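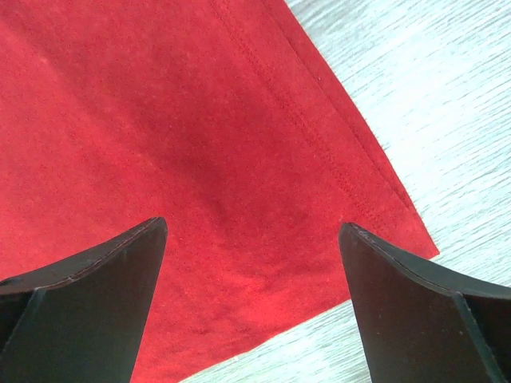 Der Kammerchor Plernine probt seit dem Frühjahr für ein Konzert im September, und wieder steht vorne im Programm ein Stück, das alle kennen. Dagegen ist nichts zu sagen. Ärgerlich finde ich, dass danach noch eines kommt, das alle kennen, und dann die Pause. Auch über die Kleidung wurde länger gesprochen als über die Auswahl der Werke. Schwarz war manchen zu streng, also wurden rote Oberteile vorgeschlagen, schlichter matter Stoff ohne Aufdruck, so wie das Stück auf dem hellen Tisch. Von mir aus. Ein Chor darf gut aussehen. Für das Programm hätte ich mir dieselbe Geduld gewünscht.

Start Aktuelles Meinung Termine Kontakt

Laienchöre unterschätzen ihr Publikum. Ich singe seit vielen Jahren im zweiten Bass und habe in der Kirche von Pimwood zwei Abende erlebt, an denen ausschließlich neuere Musik gesungen wurde. Beim ersten Mal kamen rund 100 Leute, beim zweiten Mal waren es mehr. Einige sind in der Pause gegangen. Die meisten sind geblieben und haben hinterher Fragen gestellt, zum Text, zu den langen Pausen, zu den Stellen, an denen nur gesummt wird. Nach einem Weihnachtsprogramm fragt mich das selten jemand.
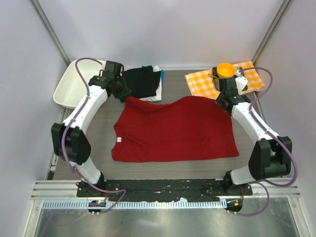 Das übliche Gegenargument ist das Geld. Noten kosten, Leihmaterial kostet noch mehr, und ein Orchester dazu kann sich kaum ein Verein leisten. Unser letztes Konzert mit dem Ensemble Heneo hat am Ende ein Minus von 2.056 Euro gebracht - und das mit einem Programm, das als sicher galt. Die vertrauten Stücke retten die Kasse also auch nicht. Ein A-cappella-Abend mit unbekannten Werken wäre billiger gewesen.

Ich verlange kein Konzert voller Uraufführungen. Zwei unbekannte Stücke pro Programm würden mir reichen, gut geprobt und mit ein paar Sätzen eingeführt. Die Proben dafür sind mühsam, das stimmt. Im Tenor wird gestöhnt, im Bass auch. Aber wer jede Woche kommt, möchte irgendwann etwas singen, das er noch nicht auswendig kann.

Zuletzt aktualisiert: 2019-07-10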